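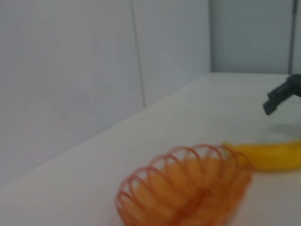 Notebook, object table - 30/10/2025

Present: me in the morning, Tala Karam after lunch. Imad Bataineh came by for the keys only.

Main work today was the sorting of the object set for the Derance project. The list had grown without control. Ruth Sedgwick asked last week for one table with everything we really use, and a reason for every item that stays. I started from the 20 lines in the old sheet and wrote a short note for each one. I copy here only the ones where I had some doubt.

Orange spring toy. Stays. It is the only thing in the set that does not keep one shape. On its side it stretches in an arc, with the coils tight at one end and more open at the other, and if you move it a little the whole thing continues to move for a while. Tala measured the time until it is quiet after a small push and got different values each time, so we will not put a number in the sheet. Please store it closed, standing on its end, in the box with the lid. The old one was put in a drawer under the tape rolls and two coils crossed. I tried to open them for half an hour and then threw it away.

Banana. Stays, but with a question. It is good next to the spring: one smooth curve, one color, and it is long enough that one end can touch the coils while the rest lies free. The yellow and the orange are nearer to each other than I would like under our lamps. Munther Masri proposes to change it for a green object. I am against this for the moment, because then we lose the comparison with the October pages. To decide with Ruth.

Glass jar from Sabbagh. Out. Too many reflections on the white table, and I am tired of cleaning the finger marks.

Cloth bag, small. Out for now. We have already the spring for "changes its shape", and the bag is slow to prepare. Érica Bittencourt wants to have it back in the set later, so it goes on the upper shelf with her name on it and not in the bin.

Table surface. I wiped it with the mild cleaner, two times, and let it dry before placing anything. White is still the best background we have tried, but it shows everything. The side panel is also to be wiped, I always forget it. The light makes all the whites a bit blue. Tala says it is the lamps, I think it is also the panel. We should try the warmer tubes from Cimik before we discuss more.

Inventory number for the spring was missing in the sheet. I gave it 2357, next free one. Label is on the box, because on the toy itself there is no flat place for it.

After the cuts we have 16 items.

To do:
- ask Ruth about banana or green object
- write in the sheet how to store the spring
- order one more spring, same size, same color if possible
- warmer tubes: Imad knows where they are
- move the jar out of the room - it is still on my desk

Tala continues tomorrow with the small parts from the Flusov box, which I did not open.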